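Clirnska Desk Notes

A catalog of shared desks, what is kept on them, and how they are put back in order

Contents

Overview
What is in the release
Where the notes come from
File layout
Fields in the desk table
Fields in the item table
How items are named
Tidying records
Rooms and furniture
Known problems
Suitable uses
Changes
Contact

Overview

Clirnska Desk Notes is a set of written records about shared office desks. Each record covers one desk at one time of day. It lists the things on the desk, where they sit, and what was moved when the desk was tidied. The records are in English. Item names follow a short word list so that the same kind of thing has the same name in every room.

The catalog began as a paper log kept by Morven Menzies, who wanted to know why the long desks filled up faster than the short ones. The log was typed up, the names were made consistent, and the work was carried on in the other rooms under the same rules. The question about long desks is still open. The data can be used to look at it, but the catalog does not answer it.

What is in the release

The release holds 3953 item entries. An entry is one thing on one desk in one record. A book that stays in place for a month and is seen in several records has several entries, one for each.

The desks are spread over 4 rooms. The rooms have short names in the files: Resenlow, Kurian, Molora and Annex. These are the names used on the booking sheet. They say nothing about size or purpose. Molora is the smallest and has the most entries per desk. Annex has the fewest records and was added last.

Up to 80 entries are allowed in a single record. In practice only craft tables and the shelf desk in Kurian came near that. When a desk held more than the limit, small things of the same kind were grouped under one entry and the grouping was marked in the notes column.

Where the notes come from

Every record was written by a person standing at the desk. The recorder started at the left end as seen from the chair side and worked toward the right. Things on the floor under the desk were left out unless they were plugged into something on top. Things hung on the back of a chair were also left out.

Most records come in pairs. The first of the pair was written before tidying and the second after. In Resenlow the first record was usually made in the late afternoon. In Kurian it was made before lunch, when the desks were in heavier use. The time column gives morning, midday or afternoon. Exact times were in the paper log but were not typed up, as the recorders did not all write them down in the same way.

Personal papers were never read for the purpose of the catalog. A stack of papers is entered as "papers, stacked" and nothing more is said about it. Names on mail, mugs and lunch containers were left out.

File layout

desks.csv has one row for each desk
items.csv has one row for each item entry
moves.csv has one row for each thing moved during tidying
rooms.csv has one row for each room
words.txt is the list of allowed item names
notes/ holds longer remarks as text files, one per desk where needed

The files are UTF-8 with commas between fields. Fields that contain a comma are in double quotes. Empty fields are left empty and do not contain a dash or a zero. Please check for this before importing, because some spreadsheet programs fill them in.

Fields in the desk table

desk_id: a short code, starting with the first letter of the room name
room: the room name as given above
top: the surface as it looks, such as wood, white, gray or glass
shape: straight, curved or corner
length_mm: the length of the longest edge in millimeters; 2000 is the usual value for the straight desks in Resenlow
screen: whether a partition stands behind or beside the desk (yes, no, part)
seats: how many chairs belong to the desk according to the room plan

The word "wood" in the top field is used for anything with the look of wood. No attempt was made to tell solid tops from veneered or printed ones.

Fields in the item table

entry_id: a number with no meaning beyond order of typing
desk_id: matches the desk table
pair: links the before and after records
state: before or after
name: a word from words.txt
color: one plain color word, or two joined with a slash
size: small, medium or large, judged against the other things on the same desk
zone: left, middle, right, front edge or back edge
lying: flat, upright, leaning or open
remark: free text, kept short

Size was the hardest field to keep steady. A medium book on a crowded desk may be a large one on a desk that holds only pens. Anyone who needs true sizes should leave this field out.

How items are named

Names are kept general. A notebook with its cover closed can look like a book, and recorders did not open things to find out. The name "book" therefore covers bound notebooks, diaries and printed books. "Pen" covers markers and pencils. "Cup" covers mugs, glasses and paper cups. "Box" is used for anything with stiff sides and a lid.

Looks that help to find an item again go in the remark field. Good remarks are short: "chipped handle", "blue tape on lid", "corner folded". Guesses about use or owner should be taken out. Remarks such as "probably for the meeting" were removed during cleanup, although a few may have been missed in Molora.

Two things that touch are still two entries. A cup on a book gets one entry for the cup and one for the book, with "on book" in the remark for the cup.

Tidying records

Tidying followed the same steps in all rooms. Trash went first. Cups went to the kitchen. Loose pens went into the nearest pen holder, or to the back edge if there was none. Papers were squared up without changing their order. Books were laid flat, closed, with the spine toward the chair. Surfaces were wiped after everything else was done.

The moves table gives the zone a thing came from and the zone or place it went to. The allowed places away from the desk are kitchen, shelf, drawer, trash and lost box. If a thing was lifted for wiping and put back, it was not counted as moved.

The rule about spines was added in September. Earlier after records show books facing every way, and the lying field for them is correct but the remark may say "spine back" or say nothing.

Rooms and furniture

The furniture is part of the record since it decides where things end up. Deep desks collect things at the back edge. Desks with a partition collect things against it, and the low curved screens tend to leave a wedge of desk that is hard to wipe. Round tables have no zones and are recorded as "middle" for everything.

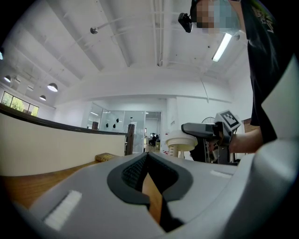

Desks beside a partition are entered with the partition first and the desktop second, so that anyone reading the row knows which side is closed off. The color is given for the body of the screen, and a rail of another color goes in the notes file. A light beige curved partition with a dark top rail would be written as "beige" with "dark top rail" in the notes, and the honey-brown desk in front of it gets "wood" for its top. The small brown book on that desk is the kind of item that calls for a remark, and "gilded spine" is enough. A post at the end of a partition belongs in the notes file as well. Lamps hanging from the ceiling, such as the white domes on the window side, are listed with the room and never with a desk.

Windows are recorded as a side of the room only. Glass walls inside the building count as walls, and decals on them are mentioned in the room notes if they help someone find the right place. Free-standing tables get their own row in the desk table even where no chair goes with them. A white round pedestal table is "white" for the top and "round" goes in the notes, since the shape field was fixed before any round tables were added. This will be corrected in a later version.

Known problems

The color field depends on light. Brown and dark red were mixed up in Kurian in the afternoon records, and beige and light gray were mixed up everywhere.

Some pairs are incomplete. If a desk was in use when the recorder came back, the after record was skipped. The before record was kept and its pair number has no match.

Cables were entered as one item per desk at first and as one item per cable later. The early rows have "bundle" in the remark. They should not be added together with the later ones.

The zone for corner desks is not reliable. Recorders did not agree on which end was the left.

Pens are undercounted in the before records. Pens under papers came to light only when the papers were squared up, and they appear in the after record as if they were new.

Suitable uses

The tables work well for practice in sorting and joining data, for planning storage in shared rooms, and for comparing which kinds of things get moved most often. They have also been used to decide how many pen holders to order for Resenlow.

They should not be used to judge how neat any person is. Desks are shared and the records do not say who sat there. They also say nothing about homes or private offices.

Changes

The first version had Resenlow and Kurian only. Molora came next, along with the moves table. The current version adds Annex, the notes folder and the rule for spines. Two desks in Kurian were given new codes when they were pushed together, and the old codes are listed at the end of words.txt for lack of a better place.

Contact

Corrections can be sent to Morven Menzies at the Clirnska front desk. Please give the entry_id and the name of the file. For a wrong color, say what time of day you looked at the item. Proposed additions to words.txt should come with at least one entry that no existing name fits.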